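Keeping a Pair of Hand-Held Grippers in Shape
Project report by Tamsin Tautahi and Teodor Neagu
Saturday, September 7, 2024

What we set out to do

Our project was to look after one pair of hand-held grippers and write down everything the next team will need. We called the pair Stillent so our notes had a name to go under! The job sorting snacks on a round table sounded easy, but small, shiny, slippery wrappers turned out to be a great test of how well a gripper is set up.

Setup

1. Finger pads. We fitted the dark blue pads and checked that both meet squarely. If one sits even a little high, a candy rolls out sideways. A wrapper with twisted ends is our favorite check, gripped end to end, with just enough squeeze to bow it slightly.

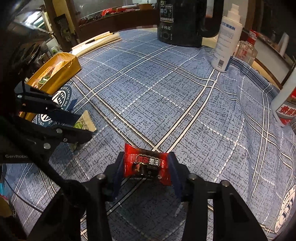 2. Pivots and screws. Teodor wrote the tightening routine, and it's a good one: snug every screw by hand, open and close the jaws 200 times, then go over them all again. We found 3 loose screws the first time and were thrilled to have caught them.

3. Cable. Leave a generous loop on the cloth. Tamsin had hers too short and it tugged on every long reach.

Daily care

We wiped the pads before each session and opened the jaws all the way to look for grit in the linkage. The ribs on the pads are the fussy part, and a soft toothbrush gets between them beautifully. We also put gold-yellow tape around the rim of the snack box, and then it was back to picking.

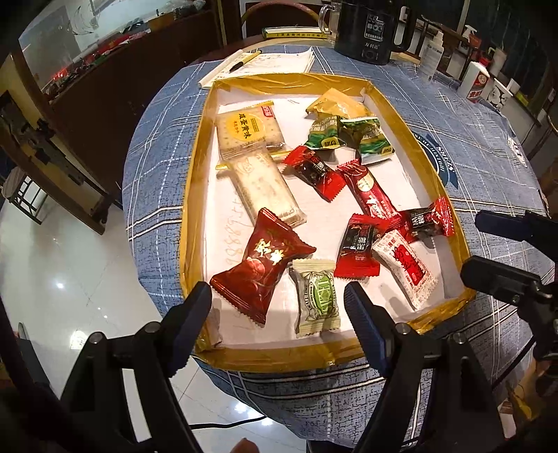
Over the whole project we logged 664 picks and dropped 18. Most of the drops were in one afternoon, with a pad that had crept forward on its mount. We refitted it, ran the wrapper check again and the trouble went away. Next we want to try softer pads and compare how fast they wear, and Teodor is already drawing up the log sheet.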